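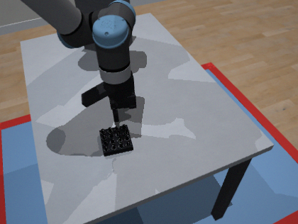 Search this site Search

THE LAST REEL AT THE TAWFIK

Lahcen Amrani had run the projector at the Tawfik for 13 years. The theater had 244 seats, and on the night they showed Drestent, nine of them were taken.

The film was old and slow. A man walks out of a village to look for his brother and doesn't find him. Lahcen had seen it once before, in February, at a festival in Gakisis, where 500 people sat through it and half of them clapped.

He threaded the first reel and dimmed the lights. Through the little window he watched a woman in the third row take off her shoes.

The distributor wanted 700 for the print. Lahcen had paid it out of his own pocket and told the owner it was a loan from a friend.
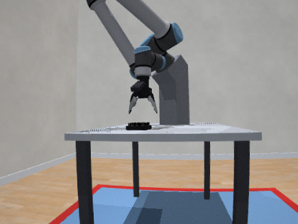 THE SECOND REEL

The picture went dark at the changeover. He had loaded the wrong reel, the final one, and by the time he saw it the man was already on the road home, alone, with snow on his hat.

Lahcen put his hand on the switch. He looked down at the seats. No one had turned around. The woman in the third row was leaning forward with her chin on her hands.

He let it run. When it ended he played the middle reel, and they stayed for that too.

Afterward the woman came up the stairs, carrying her shoes.

"Did he ever find his brother?" she asked.

"No," said Lahcen.

She nodded and asked what was playing tomorrow.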